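Sleep and Study Space in Shared Student Housing

Project report by Yareli Ocampo, Kiros Alemayehu and Sarahí Mendoza
Course instructor: Inmaculada Carrasco

Introduction

Our project looked at how students in shared apartments use their bedrooms, and whether studying in the bedroom goes along with going to sleep later. All three of us live in shared housing and do most of our homework in the room we sleep in. We wanted to know if that was common and if it made a difference to bedtime.

Most of the advice we found on sleep says to keep the bed for sleeping only. That is easy to follow in a house with a spare room. In a shared apartment the bedroom is often the only space with a door that closes, so it ends up being used for reading, eating, phone calls and laundry as well.

Method

We asked students at the Galis and Dahlgren apartment buildings to keep a sleep diary. Each person wrote down the time they turned off the light, the time they got up, and where they did their last schoolwork of the day. There were four choices for the last item: in bed, at a desk in the bedroom, in another room of the apartment, or outside the apartment.

The diaries were on paper. We tried a shared online form first, but people filled in several days at once and the times were clearly guesses. With paper, we could collect the sheets from a box by the mail room and type them in ourselves. We ended up with 638 usable entries. An entry was left out if either time was missing or if the person marked more than one place.

We also held interviews with 15 of the people who kept diaries. Kiros did most of these in April, in the evening, in the common room at Dahlgren.
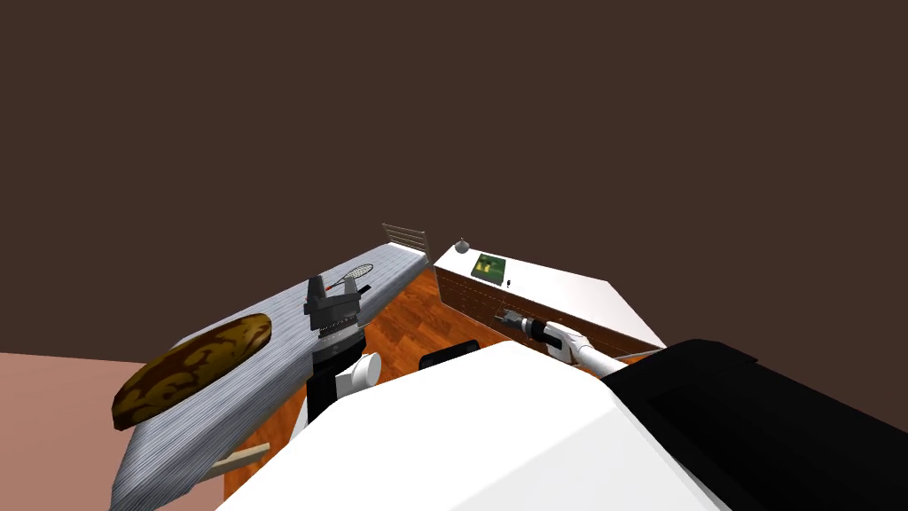
The interview questions covered noise, light, temperature and how the person had arranged their furniture. We let people talk about other things if they wanted to. Roommates came up a lot, even though we had no question about them.

Results

Entries where the last schoolwork was done in bed had the latest lights-out times. Entries for a desk in the bedroom came next. The two other groups were close together, and we don't think the difference between them means much. Getting-up times were nearly the same in all four groups, so the people who worked in bed slept less on those nights.

In the interviews, the most common reason for working in bed was the chair. Both buildings supply a hard chair with no padding, and several people said they could sit in it for an hour at most. Others said their desk was already full of things that had no other place to go.

Noise mattered less than we expected. Light mattered more, mainly at Galis, where the parking lot lamps are on the same side as the bedrooms. Two students there had hung a towel over the blinds.

Problems with the study

Our sample was made up of people who agreed to keep a diary, and they may be more regular in their habits than other students. The diaries also ran close to midterms. A late night before an exam could explain both the working in bed and the late bedtime, and our data can't separate the two. Teodoro Medrano, who read our draft, suggested asking about exams on the diary sheet. We would do that in a second round.

We also didn't ask about naps - several people brought them up in the interviews, and by then the diaries were already in use.

Next steps

We would like to give a small group padded chairs for 3 weeks and have them keep the same diary before and during that time. The housing office at Galis has said it can lend us chairs from storage if we move them ourselves.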